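**2023-06-30, Grustley cell, finger swap and touch-off**
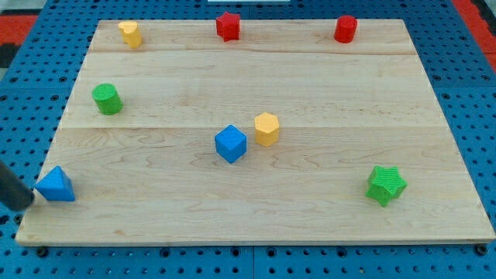
*Finger down by the blue triangular block, left side. Eight blocks on the maple-look board.*

Back on this cell after Neves took over the bench in May. The complaint on the card was "reaches a bit long on the left." No numbers, naturally. The previous card said "reaches a bit short on the left," so at least we are covering the range.

Started with the board, as it's cheaper than the arm. Pushed each corner by hand. Front left rocked, the other three did not. Took the board off, found a crumb of something hard under that corner (filament, I think), threw it away, put the board back. Rock gone. Left-side reach still long. So two faults, or one fault and a crumb.

Next, the finger. The old one had a flat worn into the tip from meeting the wood more often than it was asked to. Fitted a new one out of the Grisard box. Grisard ships them with a set screw that strips if you look at it with confidence, so hand tight, then a quarter turn, then stop. I mean it. There are two stripped ones in the lid of the box and I only did one of them.

New finger is a hair longer than the worn one, so the stored tool length was wrong twice over. Redid the touch-off:

1. Home the arm and let it sit. It drifts if you rush it.
2. Jog down at the lowest speed onto the feeler, bare wood, well clear of the seams. The planks don't meet perfectly and the seams will lie to you.
3. Save as tool 11. Tool 10 is the old finger and should be deleted, which I have now written down instead of doing.
4. Repeat at the far side and compare.

Far side agreed with near side on the second try. On the first try I had the feeler upside down, a thing I hadn't known was possible.

Then the left-side reach, the real complaint. Logged 201 approaches to the blue triangle with the new tool length, stopping just before contact. Still long, always by the same small amount, always left. That's an offset, so I went looking for one and found it in the Mistell config: somebody had added a left-side correction by hand, presumably after the "bit short" card, presumably with the crumb already in place. Removed it. Reach is good now.

The cycle counter reads 1,093 since the last grease. The limit is 1,000. Greased it, reset the counter, wiped grease off the counter.

Still open:

- Delete tool 10. See above.
- Order more set screws. Not from Grisard if there is any choice.
- Cable at the wrist rubs on the way to the far right corner. Taped for now. The tape is the third layer of tape.
- Whoever edits the Mistell file next: put a comment beside the number, please. Even a rude one would have saved me most of the morning.

Run the left-side check again before anybody touches the offsets, and look under the board first.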